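Hard water and the kettle, is a filter jug worth it?

Started by mudlark_dee in Kitchen & Household

mudlark_dee wrote:
Moved out to Vesenau in February and the water here is like chalk. Kettle's furred up, tea has a skin on it, and my glasses come out of the cupboard looking like somebody breathed on them. I've been looking at the Sarneo jug but the cartridges aren't cheap and I go through a fair bit of water. Anyone got one? Or do I just keep buying vinegar by the bucket?

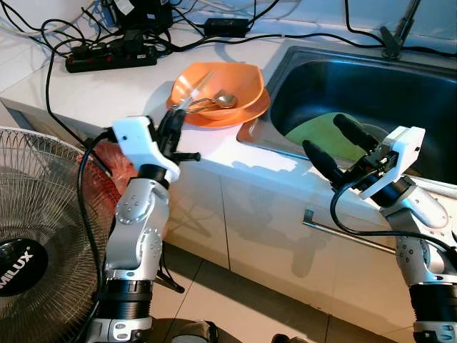 I grew up in Grostport where the water was lovely and soft, so all of this is new to me. Mum reckons I'm being precious.

tannin_tom wrote:
Your mum's right, haha. Citric acid, 2 teaspoons in a full kettle, boil, leave it 20 minutes, rinse well. Buy the 1000 g bag and you're set for ages. I had a jug for a year and it mostly took up room in the fridge.

Darcy Paquette wrote:
Disagree with Tom. Citric acid cleans the kettle, sure, but it does nothing for the tea! I drink a Shirazi blend my neighbour Banafsheh Pakzad put me onto, and out of the tap it tasted flat and went a murky grey colour. Through a jug it's a different drink altogether – brighter, and no scum. 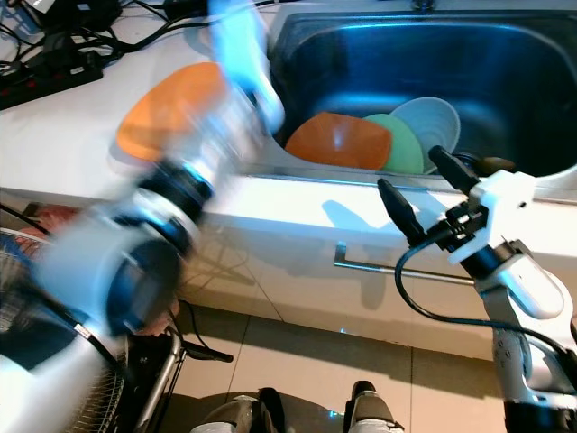
The cartridge does run out faster than the box says if your water's really hard, so go by taste and ignore the little dial on the lid.

tannin_tom wrote:
Or squeeze some lemon in it. Costs nothing if you've got a tree.

Darcy Paquette wrote:
Lemon in MILK tea, Tom? Have a think about that one.

tannin_tom wrote:
Fair. I take mine black and forget the rest of you exist.

mudlark_dee wrote:
Milk for me, so no lemon. Does the jug help with the spotty glasses, or is that a separate problem? I wash everything by hand and leave it in the rack overnight.

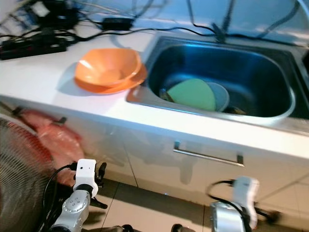

Also the shower screen is a disgrace but one thing at a time.

Darcy Paquette wrote:
Separate problem, you'd go broke rinsing in filtered water. Dry the glasses with a tea towel straight away and you'll hardly see a mark. For the shower, get a squeegee and hang it where you'll trip over it.

tannin_tom wrote:
Agree on the tea towel. Still reckon the jug's a waste of money.

mudlark_dee wrote:
Righto, ordered the citric acid and I'm borrowing a jug off my sister for a couple of weeks before I spend anything. Will report back on the tea.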